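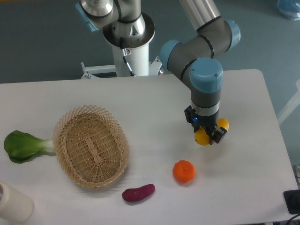 How do I choose the basket for my vegetable order? At Brokildale we ask you to take one with enough room that nothing must be pressed. An oval wicker basket with a flat bottom is good for a bok choy, a sweet potato and one or two rounder things.

What goes in first?
Firm roots first, leaves last. Fenna Segers packs the Esar orders this way.
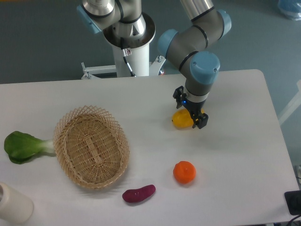
Yellow pepper and oval basket

Can I wash the pepper before?
Better not – wash it when you will eat it.

May fruit and vegetables share one basket?
Yes, for 2 days. After this please separate them.

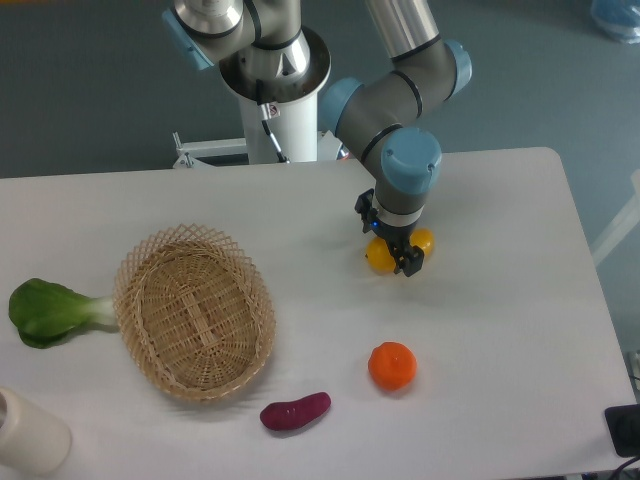

Mandarin, sweet potato and bok choy with the basket

How much does a basket cost?
The small one is 52 crowns. Ask Pieter Van Beek for the large sizes, which come back in November.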